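Bukatberg Shelf Handling Set – Data Card and Fault Notice

Maintained by: Comfort Lamptey and Pravesh Kekana
Notice issued: Tue 18 December
Status: available, with restrictions on the fields listed under Known Fault

Summary

The Bukatberg Shelf Handling Set contains demonstrations of placing, shifting and removing household items on open shelves and in cabinets. All demonstrations were performed by human operators using two hand-held grippers, each with its own wrist camera. The full set holds 4,000 episodes. An episode consists of two video streams, a six-axis pose track for each gripper, a finger opening value for each gripper, and a short text label naming the task.

This version of the card replaces the one distributed in May. It adds a description of a fault in the finger opening values and changes the recommended use of the set accordingly. Users who trained a policy on an earlier release should read the next two sections before running that policy on hardware.

Known Fault

In 379 episodes, the recorded finger opening of the left gripper does not match the opening visible in the video. The value drops to zero at the correct moment when the fingers close. When they open again, the value remains at zero for as long as 600 milliseconds and then jumps to the true reading. The video and pose streams are not affected.

The fault was traced to the conversion step and not to the grippers. A smoothing filter, introduced with the Vörös converter, treated short openings as noise and held the last closed value. Operators who worked quickly were affected most. Slow releases generally passed through the filter unchanged.

The fault came to light during a replay test on the Bruka arm. A policy trained on the release kept its grip on a boxed item after the arm had begun to withdraw, and the item was pulled against the side panel of a shelf unit. The arm stopped on its force limit. No one was injured. Arlindo Falcão, who was supervising the test, filed the incident report the same afternoon and asked that all shelf policies be withdrawn from hardware until the cause was known.

Checking Finger State Against Video

The wrist camera is the reference for finger state. Both fingertips remain in view throughout normal operation, and contact between them can be confirmed by eye or with the supplied script. Reviewers should compare the first closed and first open video samples with the recorded value and note any difference longer than 50 milliseconds.

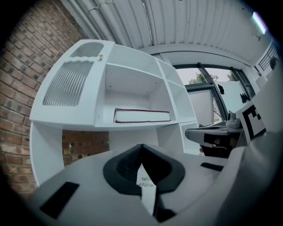
Wrist camera view at the white cabinet. The fingertips are together; the second gripper is at right.

Episodes recorded at cabinets with several compartments deserve particular care. Operators often close the fingers fully while approaching a shelf, open them for the grasp and close them again within a short interval. This is the pattern the filter handled worst – 206 of the affected episodes come from cabinet tasks.

Corrected Files

Corrected opening values have been rebuilt from the unfiltered logs and are stored in the folder named opening_v2. The original values remain in opening_v1 so that earlier results can be reproduced. The two folders should not be mixed within one training run. Episodes for which the unfiltered log was incomplete are marked "hold" in the index and have no entry in opening_v2.

Restrictions on Use

Policies trained on opening_v1 must not be run on a physical arm. They may be used in simulation for comparison.

Policies trained on opening_v2 may be run on hardware after a replay test with the force limit enabled and a trained supervisor at the stop button. The first test of any shelf policy should use soft items only.

The Ivby subset, which covers drawers and hinged doors, was converted with an older tool that did not include the filter. It has been checked and is not subject to these restrictions.

Open Items

Paora Pirihi is reviewing the right gripper values by the same method. The review is about half complete and has found no mismatch so far. Alcides Marinho is preparing a converter test that compares filtered and unfiltered values for each episode and stops the export if they disagree.

Reports of further mismatches should include the episode number, the gripper side and the time of the first incorrect value.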